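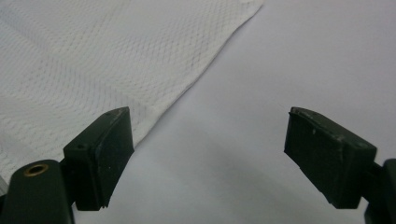
Las normas de grabación de Lekonard caben en una página y casi todas existen por culpa de un trapo. La tela es el material que mejor castiga las prisas: no tiene una posición correcta, pero sí muchísimas malas. Un paño blanco sobre una mesa casi blanca, con el borde en diagonal y la pinza abierta todavía a un lado, es un buen punto de partida para repasar lo que pedimos antes de dar por válida una toma.

Antes de empezar

Revise las almohadillas de los dedos. Los roces en los cantos se toleran; una grieta, no. Si duda entre roce y grieta, cambie la pieza y ahórrenos el debate.

Compruebe el contraste. Blanco sobre blanco está permitido, siempre que el dibujo del tejido se distinga en pantalla. Si solo lo distingue usted, baje la luz.

Abra la pinza del todo y espere un segundo. Un segundo de verdad – el de Euan Cowie dura la mitad y lo sabemos por los registros.

Durante la toma

1. Acérquese al borde de la tela, nunca al centro.
2. Cierre solo cuando el borde esté entre los dos dedos. Cerrar «por si acaso» cuenta como fallo.
3. Si la tela se escapa, siga grabando. Un fallo entero sirve; uno recortado va a la papelera.
4. No ayude con la otra mano. Se nota siempre.

Después

Anote el resultado con una de las 4 etiquetas de la hoja. «Más o menos bien» no es ninguna de ellas, aunque en el lote de Skernham apareciera 33 veces.

Suba las tomas a Policarpio antes de cambiar de tela. Cada lote se cierra al llegar a 139 y lo revisa Panagiotis Drakos, que devuelve los incompletos sin comentarios. El silencio es el comentario.

Las dudas sobre telas con dobladillo van en la hoja aparte – la de Lidmont sigue vigente hasta julio.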